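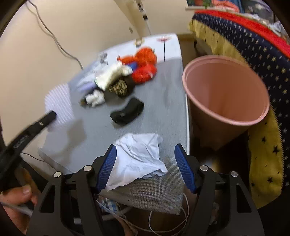
## Chapter 3: What Counts as Rubbish?

Most advice on tidying starts with the bin. Throw it out, we are told, and the table will look after itself. Vaida Laur made this claim in her household manual, and it has been repeated ever since with very little proof.

Look at her method more closely. A crumpled sheet of paper goes first – but who has read it? A plastic bag goes next, whether or not there is something inside. Laur tested her rule in 100 homes and never asked what people later missed.

This chapter begins with sorting, and leaves the bin until last.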